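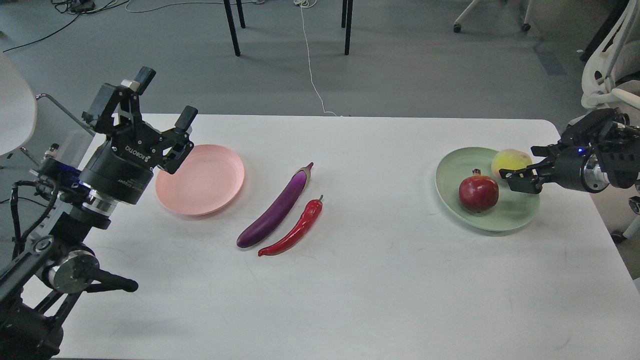 4.3 Preparação do posto de triagem de dois braços

Esta seção destina-se aos operadores que passaram da separação manual para a supervisão do posto Runell. O operador deixa de transferir os itens à mão e passa a responder pela disposição da mesa, pela liberação do ciclo e pelo tratamento das recusas.

1. Confirme no painel Gestex que o posto está em PAUSA.

2. Coloque os dois pratos sobre a mesa, um ao alcance de cada garra. No arranjo de treinamento usam-se o prato rosa e o verde-claro.

3. Distribua os itens. A berinjela e a pimenta podem ficar diretamente sobre o tampo; a romã e o pêssego, no prato verde.

4. Verifique se as duas garras estão abertas.

5. Afaste as mãos e pressione LIBERAR. A velocidade inicial é de 40 mm/s. Só o responsável de turno pode elevá-la, até o limite de 300 mm/s.

CUIDADO: não retire itens da mesa com o ciclo em andamento. Use PAUSA e aguarde a parada dos dois braços.

NOTA: após 2 recusas seguidas do mesmo item, o sistema solicita intervenção. Reposicione o item e registre o código 9 no painel.

4.3.1 Alteração de funções

A contagem por operador foi retirada da folha de turno. O registro passa a ser feito por posto, e o tempo de supervisão conta como tempo de produção. Dúvidas sobre escala devem ser encaminhadas a Hadi Saliba, coordenação de processos, Staltgate.

Revisão: 16 de junho de 2021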